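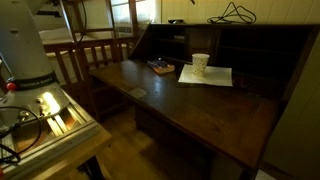

Figure 3. The drop-front desk with its lid down, laid with a paper cup on a folded napkin.

3.2 Why people put a napkin down first

I should say straight off that I didn't set out to write about napkins. The Clonaseck study was meant to be about where people put hot drinks in shared rooms, and I had a nice tidy plan with coasters in it. Then I read through the first batch of diaries and the coasters had hardly been touched, while paper napkins turned up again and again (people fold them, they square them off, they go and fetch a second one). So this section is longer than I promised in the outline.

The desk in Figure 3 is the piece of furniture that got people talking most. It's a secretary desk in dark brown wood, and with the lid folded down you get a broad polished surface that shows reflections and a few scuffs. I think the shine does a lot of the work. Of the 68 people who kept a diary for us, almost 60 mentioned polish, shine or "good wood" when they explained where they'd set a drink down, and they did it without any prompting from me! On the plain tables they wrote about reach and elbow room instead. One entry just says "wouldn't dare" next to the word desk, and I have no idea whether they went thirsty or used the floor.

What I find interesting is that a paper cup doesn't obviously need anything under it. It's light, it has a flat bottom, and most of the ones we gave out had a cheerful spotty pattern that makes them look like they belong at a birthday tea. All the same, our diarists treated the cup as the guest and the napkin as its place. Several of them wrote that the napkin "saved the seat", meaning they could walk off, come back and expect to find that patch of desk still theirs. I had always filed napkins under spills, as did Drorgate's earlier household survey from 2000, which asked about rings and marks and nothing else. I now think that was a narrow question to ask.

There's also the matter of where on the napkin the cup goes. I'd have guessed the middle. In the diaries people often described it to one side, leaving a bare bit for a biscuit or a teaspoon, and the arrangement in Figure 3 follows that habit, with the cup on the left part of the napkin. The napkin is at a slight angle too. I did go through a phase of wanting every napkin straight for the figures, but the sketches people drew for us were nearly all a bit wonky, so I gave up on that.

The hutch at the back is a different story. I was sure the pigeonholes would fill up with cups, given that they're sheltered and out of the way of sleeves. Only 4 people ever tried it. The reasons they gave were that it was dark in there, that they would forget the drink, and (my favourite) that pigeonholes are for post. Small things such as pens did better on the lid, in front of the cubbies, especially when there was a tray to hold them. Give people a tray and they'll respect it, and then the drink goes wherever the tray isn't.

I want to be careful about how far I push this. A drop-front desk is an old-fashioned object and it carries a lot of grandparents with it, so some of the politeness we recorded may be politeness towards the desk and have very little to do with drinks. The Katiyar rooms had only modern worktops, and I come back to those in Section 3.4, where the napkins more or less vanish and people start using the backs of envelopes.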